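How Your Liver Works

Put your right hand over the bottom of your ribs on your right side. Under your hand is your liver. It is the largest organ inside your body, and it is dark reddish brown. Your ribs cover most of it and help keep it safe.

The liver has many jobs. Doctors have counted hundreds of them. You can't feel your liver doing any of this work, and you don't have to think about it.

Sorting the food

When you eat a sandwich, your stomach and intestines break it into very small parts. These parts pass into your blood. A large blood vessel called the portal vein carries that blood straight to the liver before it goes anywhere else.

The liver takes out what the body needs to keep. One of the most important things is sugar. Your body uses sugar for energy, but it can't use a whole meal's worth at once. The liver packs the extra sugar into a form called glycogen (say GLY-ko-jen) and holds on to it. Later, when you are asleep or running around at recess, the liver turns glycogen back into sugar and lets it out into the blood.

This is also what happens when people fast. During Ramadan, many Muslim adults do not eat or drink from dawn until sunset. In those hours the liver lets out its stored sugar a little at a time. When the stored sugar runs low, the body begins to use more fat for energy.

The liver keeps other things too. It stores iron, vitamin A and vitamin B12. You can think of it as a storeroom where things are put away until they are needed.

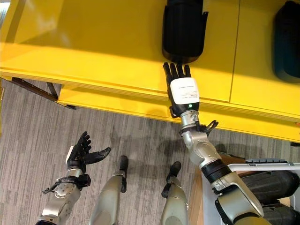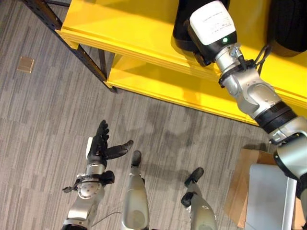

Making bile

Your liver makes a yellow-green liquid called bile. Bile helps break up fat, the way dish soap breaks up grease on a pan. Between meals, bile waits in a small bag under the liver called the gallbladder. When you eat something with fat in it, such as cheese, the gallbladder squeezes and bile flows down a tube into the small intestine.

Bile also carries waste out of the body. Old red blood cells are broken down, and one of the things left over is a yellow substance called bilirubin (say bill-ih-ROO-bin). The liver puts it into the bile. After germs in the intestines have changed it, it gives poop its brown color.

Cleaning the blood

Some things in the blood can harm you if too much builds up. Medicine is one example. It helps you when you are sick, but the body has to get rid of it afterward. The liver changes many medicines so that they can leave in urine or in bile. It does the same with alcohol.

This is why a grown-up should always measure your medicine. The right amount is safe for the liver to handle. Too much can hurt it.

When the liver is sick

Hepatitis means that the liver is swollen and sore. It is often caused by a virus. There are vaccines against hepatitis A and hepatitis B, and many children get them when they are very young.

A person with a sick liver may feel tired or have a stomachache. Sometimes the skin and the white parts of the eyes turn yellow. This is called jaundice. It happens when bilirubin stays in the blood. Newborn babies often have jaundice for a few days – their livers are still getting started – and it usually goes away. Doctors and nurses check them to make sure.

The liver can do one thing that most organs can't. If part of it is removed, the rest can grow until it is nearly full size again. That means a healthy adult can give part of a liver to someone who needs one.

Words to know

Bile: a liquid made by the liver that helps break up fat.
Gallbladder: the small bag where bile is kept.
Glycogen: sugar that has been packed away for later.
Jaundice: yellow color in the skin and eyes.
Portal vein: the blood vessel that brings blood from the intestines to the liver.

Written by Grethe Dalsgaard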